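Search this site
Type and press enter

How to box up a wired mouse so it arrives in one piece

By Shoshana Alcantara
10 July 2025

14 shares | 5 comments

I love a good parcel! Give me a mouse, a box that folds flat and a clear table, and I'm happy for the whole afternoon. I've packed 300 of these for the Kistura swap list, and the method below is the one I keep coming back to.

What you need

A wired mouse, a small cardboard box with a hinged lid and side flaps, any paperwork that belongs with it, and a table you can walk round.

Step 1. Fold the box

Push up the walls first and leave the lid standing open, well back and out of your way. Run a thumbnail along each crease before you fold it — you get much crisper corners, and the tabs slide home later without a fight.

Step 2. Paperwork goes in first

Lay the warranty card flat on the bottom of the box, printed side up. It covers the bare cardboard nicely, and whoever opens the parcel finds it waiting for them under the mouse.
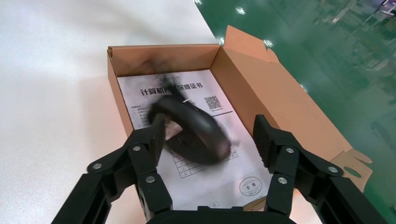 I used to tuck the card in last, on top of everything, and it always came out with a lovely curved crease across the stamp. Emerson Arruda put me right on that one. Flat and underneath, every time!

Step 3. Bunch the cable

Gather the cable into loose loops the width of your hand. Please don't wind it tightly round the mouse, however tidy it looks, as that strains the bit where the cable meets the body. Set the bundle down on the left half of the card and let a loop or two spring up if they want to — the lid will calm them down.

Step 4. Lower the mouse in

The mouse goes on the right, beside its cable. Keep hold of it until it's over the clear side of the box, then set it down gently with the buttons facing up.

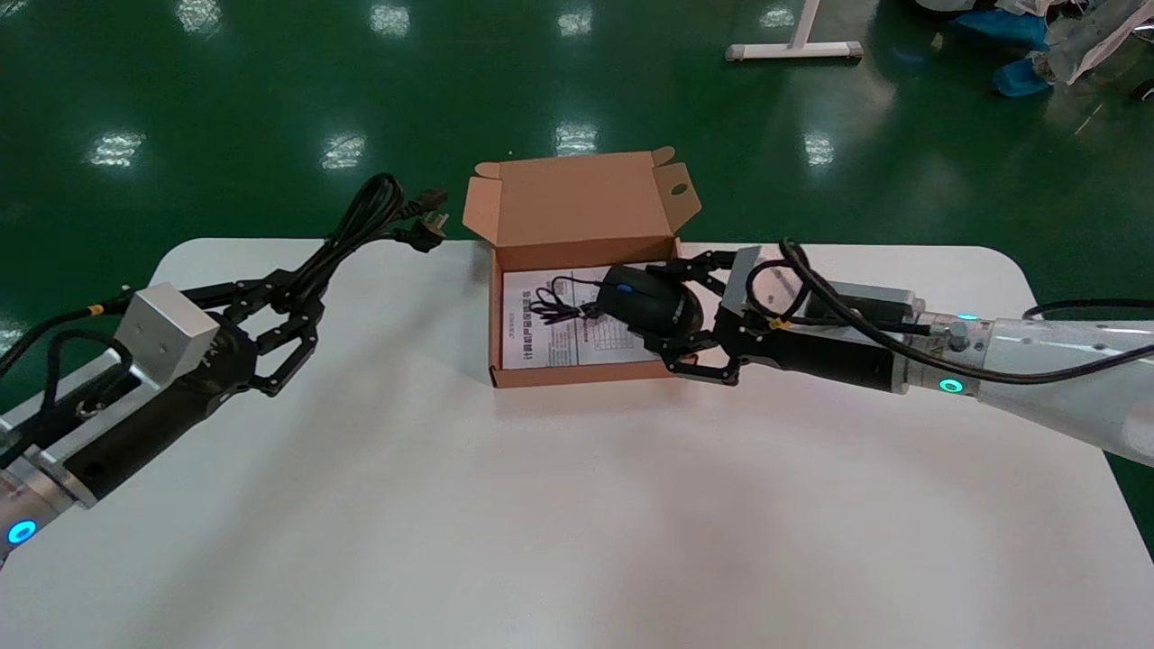 Step 5. Close the lid

Turn the side flaps inwards, bring the lid over and feed the two little tabs down inside the front wall. If the lid bulges, open it again and spread the cable out a bit. One strip of tape across the front is plenty.

Comments (5)
Leave a reply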